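4. Preparar y doblar las camisetas

Este capítulo explica cómo se preparan las camisetas de punto antes de guardarlas en el cajón Hedik. Para camisas con botones, vea el capítulo 5. Para prendas de lana gruesa no use este método.

Lo que necesita:
- Una mesa a la altura de la cintura.
- Una cubierta de tela o de hule, bien estirada. Sirve lisa o con dibujo.
- La plantilla de doblado Hedik (referencia 1438).
- La prenda lavada y totalmente seca.

Atención: no doble prendas con humedad en el cuello. La tira del cuello es doble y se seca más tarde que el resto.

4.1 Colocar la prenda

1. Ponga la camiseta sobre la mesa con la parte delantera hacia arriba.

2. Busque el cuello antes de tocar las mangas. Todo el doblado se mide desde el cuello, y si este queda torcido, el paquete sale torcido también.

3. Identifique las dos partes de la tira: la delantera, que hace una curva, y la trasera, que va casi recta. Se encuentran en una esquina a cada lado de la abertura. En la camiseta rosa de la muestra, la parte trasera lleva por dentro una línea de puntadas en relieve, y cerca se ve una pequeña etiqueta blanca.
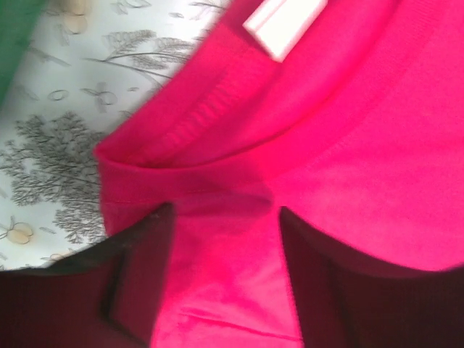

4. Tome las dos esquinas del cuello con los dedos y separe con suavidad. No tire de la tira por el centro, porque el punto cede y después no vuelve bien a su forma.

5. Pase la mano plana desde el cuello hacia el bajo. Haga esto una vez por delante, después gire la prenda y repita por la espalda.

Nota: si la etiqueta está doblada, estírela ahora. Una etiqueta doblada deja marca en la tela cuando hay peso encima.

4.2 Doblar con la plantilla

6. Con la espalda hacia arriba, coloque la plantilla en el centro, con el borde corto debajo de la costura del cuello. No cubra la tira.

7. Lleve un lado hacia el centro y doble la manga hacia atrás sobre él. Repita con el otro lado.

8. Retire la plantilla tirando hacia abajo, despacio.

9. Doble el bajo hasta la costura del cuello y gire el paquete. El cuello debe quedar arriba y a la vista.

Precaución: no planche sobre la cubierta de la mesa, tampoco con temperatura baja. El hule se puede pegar a la prenda.

4.3 Guardar

En el cajón Hedik caben 16 camisetas de talla mediana, puestas de pie. Con más cantidad los cuellos se aplastan. Coloque los colores fuertes separados de los blancos durante los primeros 4 lavados.

Revisión del texto: Idris Probert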